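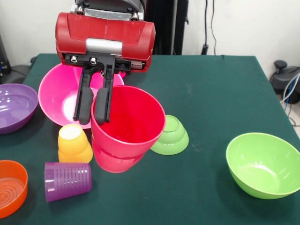 Thread: Does anyone else have a written rule for grasps inside the rim?

We use cookies to remember your login and preferences. Accept / Manage

brastonance_bob
Going round in circles with my lab mates on this. Our tabletop rules (inherited, three authors, all graduated) say the gripper may put one finger inside a cup if the other stays outside. They say zip about stacks. Two nested cups, one finger in the top one: is that one object or two? I say log it as one. My lab mates say I am a menace.

oanh_ton
You're a menace. It's two. If the bottom cup drops off halfway over, your log says success and the table says otherwise. Our sheet at Bepari has 14 rules and that's rule one.

brastonance_bob
Fourteen! Do they come with a binder?

oanh_ton
Laminated. Jealous?

zamarar_kit
Split the difference: log the intent and the result in separate columns. We relabeled 1,803 episodes one Saturday after skipping that, and I now have opinions about columns.
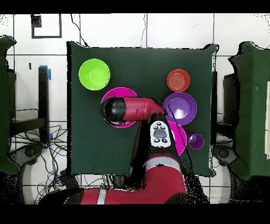

Clearance is the rule I'd write down before the stack one. Ours says a hand's width between dishes at reset, and it gets ignored by lunch. People set the table looking straight down, then forget how much of it the arm covers once it moves. With the gripper over the big magenta plate you can barely see the plate, and another magenta one is half under the arm. Whoever is labeling from that view had better have a second camera, or a good imagination.

slowjoint
Disagree on clearance. Kitchens are crowded. If you space everything out like a showroom you get a robot that can only work in showrooms.

zamarar_kit
Fine, crowd it on purpose and write down that you did. Crowded by accident is a different data set.

oanh_ton
What kit said. Also rule six: cables off the floor where people walk.

slowjoint
Rule six is a beautiful dream.

brastonance_bob
OK, two columns, and a stack counts as two. I'm keeping "menace" for my signature.

Comments (2)

pat_m: We cap a session at 20 resets before somebody else takes over. Best rule we have.

gearhead_lu: Can oanh post the laminated sheet?

Contact | Copyright Brillarside Forums | Back to top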